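Pliton Teaching Kit: Review After a Summer of Use
Posted by Dong-geon Heo, July 1, 2019

I bought the Pliton kit to teach a robot arm small household jobs by remote control. You hold a pair of hand controllers, the arm copies you, and the software saves each run as a demonstration. The price was $2,222 with the wrist camera and one set of finger pads. The arm is not included.

Setup took me an evening. The mounting plate lined up with my arm and the cables were long enough. The manual is thin, and the page on calibration leaves out a step – you have to zero the grip trigger before you pair the second controller. Support answered my email the next day.

The controllers are light and the delay is small enough to forget. What took practice was the grip. There is no force feedback, so you judge pressure from the wrist view. I started with blocks, then moved to dusting, which is the job I wanted the kit for. I have saved 296 dusting runs so far and kept 200 of them. Most of the ones I threw out were my own bad driving, usually a wrist turn that came too early.

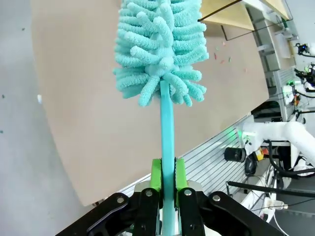
Wrist view with the duster in the green finger pads.

The pads are the best part of the kit. Thin handles are hard for most grippers, and I had given up on a Cimo set for that reason. With these I can make a long sweep without stopping to regrip. They do pick up lint and need a wipe at the end of a session.

The software is fair. Recording is one button, and trimming the start and end of a run is easy. Sorting is poor. You cannot tag runs in bulk, so I rename files by hand. It also crashed twice during export, though I lost nothing either time.

Soon-im Sung, who shares the workshop, tried guiding the arm by hand instead, with the motors relaxed. She liked that better for short moves. The kit records those too, but your hands get into the wrist view if you hold the arm too near the end.

Battery life on the controllers is 11 hours by my use. Spare pads are sold through Leron and shipping was slow.

I would buy it again at this price, mainly for the pads and the controllers. If you need to manage a lot of recordings, wait for a software update.

Four stars out of five.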